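Grip faults on the Neren cell

Run 13 stopped on March 6 with a grip fault, the fourth since we moved to clear tubes. The Neren controller reads finger position every 300 ms and trips if the gap shifts between two reads. With glass-clear walls the depth camera gives a poor rim height, so the arm grips high and the tube tilts on its way into the rack.

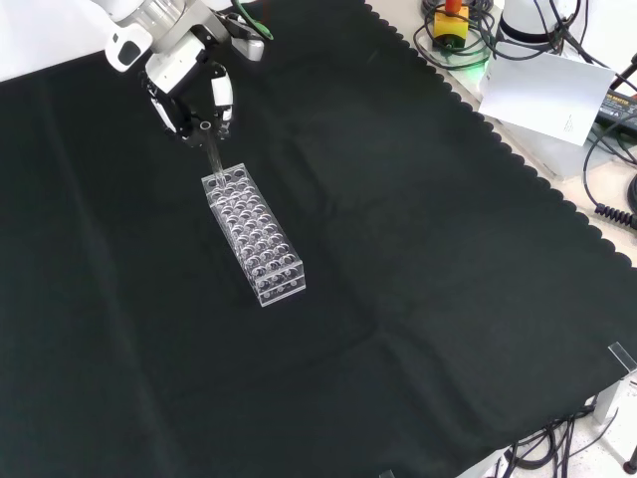 Pouran Mousavi wrote back that the Ulloa line had the same fault and cured it by slowing the last part of the descent, leaving grip force alone. I had been raising force, which I now think made the tilt worse – the log shows the gap closing just before each trip.

Descent speed is now halved below the rim. Force is back at the default. Next test is 900 cycles.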